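The Box on Table 8

My job at Wannasri is the grippers. Other people get the clever parts. I get the pads and the cables and the little threaded inserts, and I get a drawer key.

There are two grippers in the pair and I call them Peder and Zollar, after the labels that were on the crates. Peder is the sweet one. Zollar was on its third set of pads that July, and if you let it go past 30 hours it started to drag on the close, a tiny hitch you felt in your palm before any log caught it. I wrote it down every time. By then the notebook was up to entry 1353, most of them mine, most of them about Zollar.

So I came in early, brewed the bad coffee, and went over to table 8.

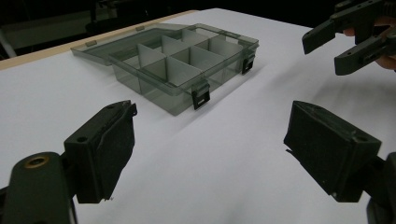
Parts box open, jaws open, before coffee number two.

The box had come from Rikis, the discount place by the bus station, and I loved it more than was reasonable. I had a plan for it! Screws in the front row, washers in the back, spare inserts off at the end where I could find them with my eyes shut. I'd been keeping all of it in a soup mug, and the week before I had tipped the mug over and crawled around for an hour picking washers out of the carpet.

"You can't fill it yet," the night tech told me. "Check the pads first."

"I was going to."

"You were going to play with your box."

Fair enough.

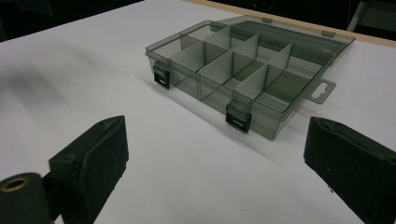

I pressed a thumb into each pad and felt for the soft spot. Peder, fine. Zollar, well — Zollar was Zollar. I wiped the rubber down, blew on it, opened the jaws and closed them and opened them again, slowly, listening. My grandmother used to listen to her sewing machine like that, head down, scowling, and then she'd oil one thing and it would run for a year.

The hitch was there on the fourth close. I wrote 69 next to it, which is our code for "again," and underlined it twice.

"Both together," the night tech said. "Then you'll know if it's the pad or you."

So I took one in each hand.
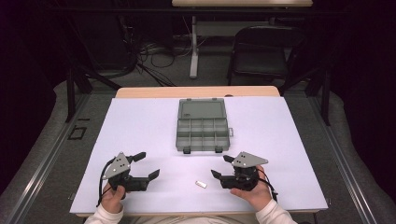

Entry 1354

It was me. I'd been squeezing with my wrist bent, the left one, the one I broke falling off a porch when I was 8. I straightened it and Zollar closed like a door in a nice hotel.

I didn't write that down right away. I stood there a while opening and closing it, and then I went to get the mug.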